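Packing for a two-year Army move with a professional gear allowance — what counts?

Posted in: Military Life > PCS and Moving

Gyu-bin Won

My husband is an Army staff sergeant and we have orders to move in December, stateside to stateside. This is our fourth move and the first where we're anywhere near our weight limit, thanks to two kids and a piano we inherited from people who must have been laughing about it for years.

The counselor at the transportation office told us to declare his professional gear separately so it doesn't count against the household goods weight. Fine. What she did not do was tell us what professional gear is, beyond "the stuff he needs for work," which in our garage could be anything from his rucksack to the beer fridge.

The pre-move survey came back at almost 12,000 pounds, and the surveyor said our pro gear pile looked like 164 pounds to him, by eye, from the doorway. We have a footlocker of field gear, two duffels, a shelf of manuals, his old course binders, body armor that I think belongs to the unit, and a desk. He says the desk counts because he studies for promotion boards at it. I say the desk is a desk.

Also, I do some paid work from home, bookkeeping for a dance studio called Skumo, and I've read that spouses get an allowance too. Is that real or is it one of those things somebody's neighbor got once?

Last question. Do I have to keep it all in one room, or can I just point?

Comments on the original post are closed. Replies below.

Sławomir Tokarz

Retired first sergeant, nine moves, one divorce, no piano.

Read the regulation, it's all in there. Desk doesn't count. Furniture doesn't count, ever, no matter how hard he studies at it. Don't argue with the packers because they don't care. Weigh it yourself on a bathroom scale and write the numbers down.

Body armor, ask supply whether he turns it in or takes it along. If it's on his hand receipt and he loses it in a move he'll be explaining that for a year.

Bronisława Pawłowska

Sławomir is right about the desk, and I'm sorry to say it because my husband made the same argument about a recliner.

I've been through six of these as a spouse and then worked a while in the office of a small family moving firm (Pawłowska, no points for guessing whose family), so I've seen it from the side of the clipboard as well. Here's how I'd go at it.

First, what usually counts: reference books and manuals he uses for his job, tools and instruments that go with his specialty, specialized clothing and field gear that isn't everyday wear. What usually doesn't: furniture of any kind, sports equipment, plaques and going-away gifts, regular home computers and everything that goes with them, and any uniform he'd wear on an ordinary workday. The course binders are a judgment call. If he'd open them at the next job, declare them. If they've been sealed since he was a specialist, they're sentimental, and sentiment rides with the household goods.

Second, the spouse allowance is real, or was every time I dealt with it, but it's separate from his, much smaller, and meant for things you need for your own job or volunteer work at the next place. Ledgers and reference books for the dance studio, probably. Office furniture, same answer as his. Ask your counselor for the current limit and get the reply in an email. I've seen too many families plan a shipment around a number somebody gave them in a hallway.

Third, yes, put it all in one place, and do it before anybody rings the bell. A bedroom with a sign on the door works. We used the laundry room once, which meant no clean socks for three days, but every carton came out marked correctly. The cartons have to be marked as pro gear, his and yours separately, and they have to be on their own lines of the inventory with their own weights. If they go on the truck as "box, misc.," they're household goods and there's no talking your way out of it in the new driveway. 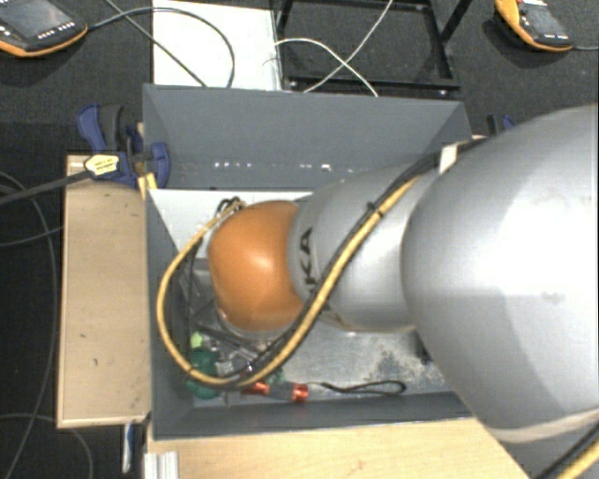
Weights are where people get hurt, so don't settle for a guess from the doorway. On our fifth move the estimate was off and we sat down with the final figures to find 2,898 pounds had been put down as ours in a category where I could account for 2,607. Getting that straightened out took most of a winter and a binder of its own. Until somebody puts a robot on the job, one as big as that silver-grey arm with the orange joint and its front end down in the bin, your cartons are going to be filled by tired people who started early and want lunch. They're mostly decent. They will also pack your kitchen trash if you leave it in the can. So stand there, be pleasant, offer water, and read every line before you sign.

If the crew has a scale, ask them to weigh the pro gear cartons while you're in the room. If they don't, use the bathroom scale like Sławomir said: weigh yourself, weigh yourself holding the carton, subtract, and keep the first number off the paperwork. Take a picture of each carton with its label showing.

Fourth, the body armor. Call his supply sergeant this week. Whatever the answer is, take down serial numbers before it goes into anything with tape on it. I'd carry it in the car myself if they let him keep it, along with his records, the kids' shot records, and the orders. Carry more copies of the orders than seems sane. Every desk between here and there is going to want one.

As for the piano, ask for it to be listed on the survey by type, upright or whatever it is, and check that the weight they put down for it isn't a fantasy. Ours was a chest freezer, but the principle holds. If you think you'll go over the limit, ask for a reweigh at destination before they unload. You're allowed to ask. And if you were ever going to give the piano to a chapel, this would be the move for it.

Guoqing Zhong

Agree with most of the above, but one thing to add for Gyu-bin. Check whether the company that comes to your door is the one on the paperwork. Ours was booked with an outfit called Nimora and the truck that showed up said Holinness on the side, with a rental sticker over the other half. Perfectly legal, they subcontract. But the crew had none of the notes from the survey, including the pro gear notes, so we started over at seven in the morning with me in my pajamas explaining what a chemical detection manual was.

Print the survey. Hand it to the crew lead. Keep one for yourself, because he'll put his down on the first box they seal.

I also tried the desk. They laughed.

Gyu-bin Won

Thank you, all of you. I read the desk parts out loud at dinner. He'd like it noted that he disagrees with the regulation.

Supply says the armor gets turned in before we clear, so that's one less thing. I went through the binders and three are going as pro gear and the rest are going in the recycling when he's at work. The spouse allowance email is sent and I'm waiting to hear. The sign is on the guest room door, and the five-year-old has already drawn a horse on it.

The piano is staying on the list for now. His mother calls on weekends and asks about it.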